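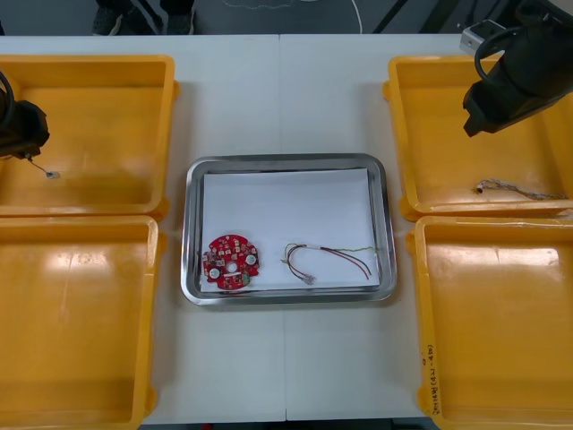 1. Opening and Previous Minutes

October
Minutes recorded by Stella Muli

Present: Mwajuma Gachanja (chair), Paula Mihăilă, Musyoka Kashindye, Stella Muli. Apologies were received from Mwende Urio. The minutes of the previous meeting were approved without change.

2. Perception

Ms. Mihăilă reported that 1,593 wrist camera images have been labeled against a target of 2,000. The segmentation model continues to read glare on the yellow bins as part of the object mask, and the error is greatest where the wires are light in color.
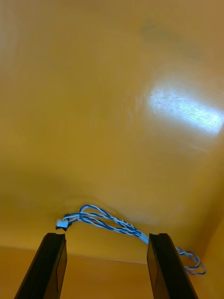 The group agreed that masks should be checked against a second view before a grasp is proposed. Ms. Mihăilă will add the check to the Uvbridge branch and report the change in processing time.

3. Grasp Planning

Mr. Kashindye presented the revised planner for wire harnesses. It now ranks grasps by distance from the connector and rejects any approach that would bring a finger into contact with a bin wall. The chair asked that rejected grasps be logged with the reason for rejection.

Discussion followed on harnesses placed near a circuit board. The planner treats the board as a flat obstacle, and tall parts such as capacitors are not modeled. 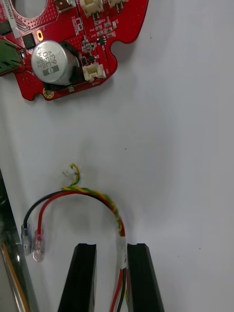
Mr. Kashindye proposed a height map for each board type, to be loaded at the start of a run. The proposal was accepted. Until it is in place, a fixed clearance of 8 mm will apply.

4. Two-Arm Control

The request to allow both arms over the tray at once was deferred until Ms. Urio can attend.

5. Actions

P. Mihăilă: second-view mask check.
M. Kashindye: height maps; logging of rejected grasps.
S. Muli: circulate the clearance setting to all operators.

The meeting closed at 11:40 a.m.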